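From: Svenja Stüber
To: Zurnmont Coat Swap and Mending List
Date: July 16, 2018
Subject: Re: [zurnmont-mending] storing winter coats over the summer

Hi Nele, hi all,

Sorry for the slow answer, I was over in Wosach for my sister's move and only had my phone, and I can't type more than two lines on that thing without wanting to throw it in the lake.

Nele Buschmann wrote:
> Does anybody have a system for wool coats in a small apartment? Mine
> spent last summer squashed at the back of the closet and in November
> I pulled out my good one and it had two moth holes right under the
> collar. I've mended them (sort of) but I don't want to go through it
> again. No attic, no cellar, one closet. Also, are cedar balls any good
> or am I just making the moths smell nice?
>
> Nele

Oh no, not the good one! Is that the long one you wore to the Haberkorn market? If it is, bring it to the next meeting, because I have a whole cigar box of darning wool in browns and grays and there's bound to be something closer than whatever you found at the drugstore.

OK, so, coats. I have been through the whole moth thing twice, once in the old place and once here, and the second time I got serious about it. What I do now starts with washing or brushing everything before it gets put away. I used to skip this if a coat looked clean. Moths love the bits you can't see, the collar where your neck has been, the cuffs, that spot on the front where the soup went. So everything gets a good brushing outdoors (balcony, in the sun, seams and pocket flaps too, and turn the pockets inside out, you would not believe the crumbs), and whatever can be washed gets washed. Wool wash, cool water, flat on a towel to dry. The really big coats go to the cleaner, and yes, it costs money, and yes, I grumble every single time.

Then they have to be completely dry. I give mine two full days on an open rack in the bedroom with the window cracked before anything goes in a bag. An open rack is worth having in a small place anyway! You can see what you own, and the air gets to it. Just don't push everything up tight together.

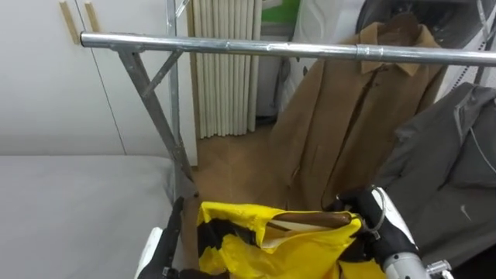
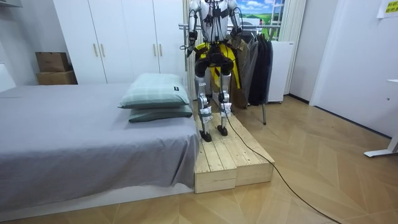
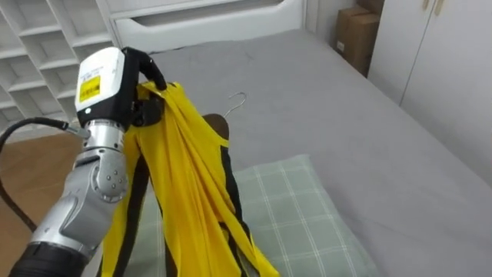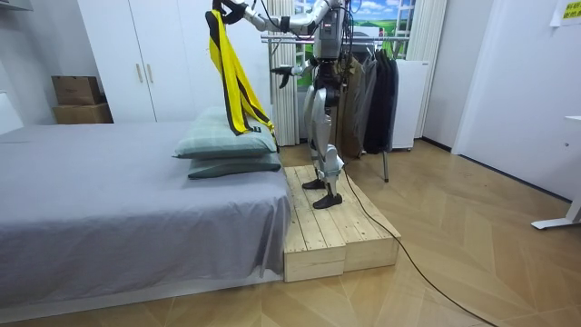
After that, bags. Not the thin plastic from the cleaner, please, that stuff is meant for the ride home. I bought cotton garment bags with a zipper, and the zipper matters more than the cotton, it has to close all the way up around the hook of the hanger. If there's a gap there I stuff it with a bit of rag. My neighbor sews hers out of old bed sheets and they are much prettier than mine, flowers all over, with a cord at the bottom. I keep meaning to ask her for the pattern, and if I get it I'll send it round.

Sweaters and scarves I freeze. I know, I know. But if you have room in the freezer it really does work for me. Fold them, put them in a freezer bag, press out the air, leave them in for a week or even two, and let them come back to room temperature while the bag is still shut so they don't get damp. Last summer there was a cardigan on top of the peas and my brother-in-law got quite a surprise looking for ice cream. It won't do for a long coat unless you have one of those chest freezers, and if you had room for one of those you wouldn't be asking!

About the cedar. I like it, I have it, I wouldn't count on it. The smell fades so fast, and once it has faded you just have little wooden balls. You can sand them a bit to wake them up. Same with lavender, I change mine every spring and it makes the drawer nice to open, but the year I relied on it was the year I lost the green scarf. The sticky traps are more use, mostly as an alarm. If there's something on the trap you know to go looking, and then it's everything out, vacuum the corners and along the baseboards, wipe down the shelves, and look under the furniture too, especially if you have a wool rug.

Hangers! I almost forgot. Wide ones for anything heavy. Wire ones leave those little horns in the shoulders and it takes forever to steam them out. The thrift store in Drirncombe had a crate of the old shaped ones last time I went, 15 for next to nothing, and I took the lot and then had to carry them home on the bus. I have a few left over if you want them, Nele.

And where to put the bags once they're full, in one closet, is the part I never solved very elegantly. What I do is hang the coats at the far end of the rail, all bagged, and keep shirts in front of them, so the space under the shirts is free for the box of sweaters. Every few weeks I unzip one and have a look and give it a shake. Moths like being left alone in the dark, so bother them a little.

One thing I haven't got an answer for is fur collars. I inherited a coat with one and I'm scared of it, frankly. Too delicate to freeze (I think?), can't be washed, and the cleaner here sends them away somewhere and wants a fortune. If anyone on the list has dealt with one please write, I would love to know before I unpick the whole collar and store it in a hatbox.

I can't make the next meeting until after the first half hour, but please save me a seat near the lamp, my eyes are no good for black thread anymore. I'll bring the cigar box and the hangers.

Hugs to everyone,
Svenja

P.S. Whoever left the small embroidery scissors at my place, the ones with the bent tip, they're in my bag and coming with me.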